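Print this page | E-mail this page

Search reviews Go Advanced search

Review: white four-socket power strip with a button per socket, bought for the gripper bench

Posted by Qistina Ginting, Vokville

Quick one, I have a bench to get back to. Short version: good strip, buy it, tape the cord down.

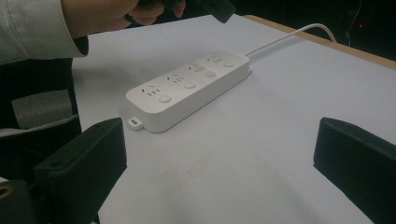
We run a pair of hand-held grippers at one small table. Everything on that table needs mains. Two chargers for the gripper packs, the hub, the little light. For most of last year all of it hung off a brown Lerness block with one big rocker switch at the end. One switch for everything. So a gripper locks up, you want to power cycle its charger, and you drop the hub too, and then you wait for the whole lot to come back and re-zero both sets of fingers. Did that for months. Stupid.

What I wanted: separate switch for each socket, flat enough to sit on the table while I sort out where things go, white or gray so it doesn't show up as a big dark blob next to the black fingers. This does all of that.

The sockets. Four of them, each takes the two-pin or the three-pin plug. Our charger bricks are fat and I expected them to cover the next button along. They don't, if you put the cord side facing out. Turned the other way they do. Took me two goes.

The buttons. Round, flush, one next to each socket. You push, it clicks, fine. Flush is good, nothing gets knocked on when you drag a sleeve over it. Bad part is you can't tell on from off at a glance, or I can't. No light, no color. I put a dot of nail polish on the hub one so people leave it alone. So far they have.

The tab. Little hanging tab at one end with a slot in it. I figured it was useless. Now the strip lives under the table on a screw through that tab, plus a strap at the cord end becuase one screw on its own lets it swing. If you mount it, do both ends.

The cord. Thin. Nice for routing, it goes over the back edge with no fuss and stays where you bend it, more or less. But thin and white on a pale table top is easy to miss, and I caught it with a gripper tip twice in the first week. Tape it. Gaffer, not the clear stuff.

How I have it set up now, for anyone with a similar cell:

Socket 1, left gripper charger.
Socket 2, right gripper charger.
Socket 3, light.
Socket 4, nearest the cord, hub. Nail polish.

Morning order is hub first, then the chargers, then light. Close both grippers all the way, open all the way, check they read the same at each end. If one's off, kill only that charger, count to 13, back on. Fixes it nine times in ten. The tenth time it's the finger screws, they work loose, go round them with the small hex key. I do that at the end of the day anyway along with wiping the finger faces.

Numbers, as people always ask. Our Muvier log had 2,089 open-close cycles on the left gripper when I swapped the strips and 2,577 when I wrote this. No full restarts of the bench in between. With the old block I was doing one most days. That's the whole case for it realy.

Niggles. The white marks. Table grease, pencil, whatever's on your hands, it all shows, and the matte finish holds on to it. Damp cloth gets most off (unplugged, obviously). Also the slots are tight when new, you have to lean on the plug, so hold the strip with the other hand or it skates across the table.

Wouldn't use it for anything with a big motor or a heater. The compressor stays on the wall. Chargers and small stuff only.

Got mine from Manurung in August, came in two days, plain box, about 100 words of instructions folded up very small. Ordered a second for the spare table.

Four out of five. Would be five with a light on the buttons.

Print this page | E-mail this page

Search reviews Go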